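How to wake up a classic car after the winter

Many owners put their old car away in autumn and want to drive it again on the first sunny morning in February. Please do not only turn the key and go. I have kept a Mokoena coupe for many winters in an unheated garage, and this is the order of work which I follow.

Before you start
Open the garage door and let the air come in. Look under the car for spots of oil, coolant or brake fluid. Check also the air filter box and the end of the exhaust, where mice like to make a nest. My friend Apolline Lebrun once found walnuts in hers.

Battery
If the battery was not on a maintenance charger, charge it slowly overnight. Clean the terminals with a small brush and put a thin layer of grease on them after you tighten the clamps. Connect the positive cable first.

Fluids
Check the oil, the coolant and the brake fluid. I change the oil in spring when the car did more than 500 miles the season before. Fuel older than 6 months can smell like varnish. In this case drain it – do not try to mix it away with fresh gas.
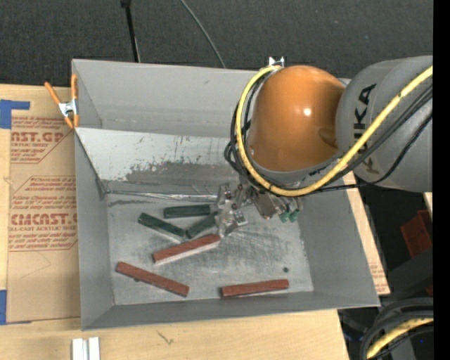 Tires
A car that stands for long gets flat spots. Pump the tires to the pressure in the handbook and look at the side walls for small cracks. Light flat spots usually go away after some miles of driving. If the vibration stays, the tire must be replaced, even when the tread is still deep.

First start
Disconnect the ignition coil and crank the engine for a few seconds, 3 times, with a pause between. This brings oil to the bearings. Connect the coil again and start with a little choke. On my car the idle should settle at about 800 rpm when the engine is warm. Watch the oil pressure gauge and stop at once if the needle does not move.

Brakes
Press the pedal hard before you leave the garage. It must feel firm and stay up. A thin rust on the discs is normal and comes off with the first gentle stops. If the handbrake is stuck, rock the car softly in first gear and reverse, but do not force it. Next winter leave the handbrake off and put chocks at the wheels.

For the first drive, stay near home and take a phone and a basic set of tools. When you are back, look under the car once more and check the coolant level after the engine is cold.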